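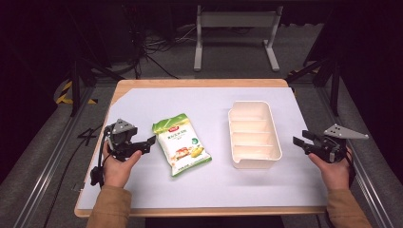 Tour crew and front of house wanted: the Erka reunion dates

Posted April 21, 2026
Posted by Nuria Gebreyes, Timota Live

Most adverts for touring work tell you that you will be joining a family. You won't be. You will be joining a mid-sized road crew for a band whose members stopped speaking to one another for a long stretch and have now been persuaded, by a combination of fondness and unpaid tax, to play their first album in full. I have worked on reunion tours before and I have my doubts about all of them. This one at least has a proper rehearsal period and a drummer who can still play the parts.

Erka will play 16 dates, starting in May, in theatres and converted halls. Support on every night comes from Chala, who are younger, louder and better organised. The biggest room holds a couple of thousand. The smallest is the old Watel ballroom, where the load-in is up a fire escape and the manager will tell you it isn't.

What we need

Merchandise seller (two posts). You will set up, sell, count stock, pack down and do it all again the next night. You need to be quick with a card reader and calm when it stops working. The tour shirt comes in five colours, against my advice, so you will also need to be able to find a medium in the brown one while a queue stares at you. Experience on a stall, in a shop or behind a bar is fine. We don't need you to love the band. Some of the worst merch sellers I have employed loved the band.

Backline technician. Guitars, mainly, and one elderly electric organ that the keyboard player refuses to replace with a modern copy. I have suggested the modern copy. If you have nursed one of these through a tour before, please say so near the top of your application. You should be able to restring and tune at speed in poor light, and do basic soldering. We will ask you to show us.

Lighting operator. The show has been designed already and is not up for redesign. You will run it, adapt it to each house rig and be honest with us when a venue's rig is not what the venue said it was. Please don't send a showreel with music on it. Send a plot you have worked from and a paragraph on what went wrong.

Front of house assistant. Half ticket desk, half guest list, and the guest list is the harder half. People will arrive claiming to have been in an early line-up. A few of them will be telling the truth. You need patience, clear handwriting and the ability to say no to somebody's cousin without starting a fight.

Driver. One splitter van, long motorway days, some overnight. Clean licence, and you must have driven something of that size for work. The van has been described to me as reliable by the people renting it to us, so bring your own breakdown cover card if you have one.

Hours and pay

Show days are long. Doors are usually early evening but the crew call is often before lunch, and you will not be in bed by midnight. Anyone who promises you a ten-hour day on a tour is either lying or has never packed a truck.

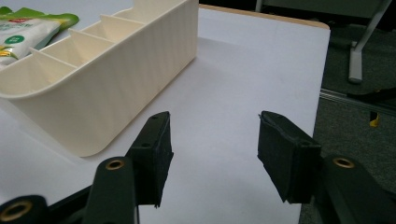

Pay is a flat day rate, the same for show days and travel days, with half rate for days off away from home. The rate for each post is on the application form, in pounds, before you fill in anything else. I got tired of reading adverts that said "competitive" and I assume you did too. Food money is 40 pounds a day where the venue doesn't feed us, paid in advance each week. Hotels are shared twin rooms. If you need a single for any reason, tell us and we will sort it out without asking for your life story.

We do not offer "exposure". Nor do we run unpaid trials. If we ask you in for a day at rehearsals, you are paid the day rate for it, whether or not you get the job.

What we can't promise

More dates. There is talk of an autumn leg and possibly something abroad. There is always talk. Please plan your year as if the tour ends when the printed poster says it ends.

We also can't promise that every date will go ahead. All the venues are contracted and most of the tickets have gone, but I have seen singers lose their voices and promoters lose their nerve. If a show is cancelled with less than a week to go, you still get your day rate. That is written into the contract, and I'd suggest you check that it is.

Who should apply

You must be over 18 and free for the whole run. We can't split posts between people, however well you get on. Formal training is welcome and we won't hold the lack of it against you. Last time we advertised, 259 people applied and a good number had plainly sent the same letter to a circus. Please write to us about this job.

The rehearsal room has step-free access. Some of the venues claim to have it backstage, and I'd treat those claims with caution until we have checked them ourselves. If access matters to you, ask for the venue notes and we will send what we know, including the gaps.

How to apply

Fill in the short form on the Timota Live jobs page and attach a CV of no more than 2 pages. Name the post you want. You can name a second choice, but don't tick all five. Give us one referee who has worked a late load-out with you and is willing to talk on the phone.

Darlene Petrenko, our production manager, reads every form and will do the interviews with me. They last half an hour and can be done by video. She will ask what you do when two people give you opposite instructions at the same moment, so have a think about that one. Everybody who applies will get an answer, including those we turn down.

Questions about the driving or backline posts should go to Darlene through the jobs page. Questions about whether the band are really getting on these days can go to the band.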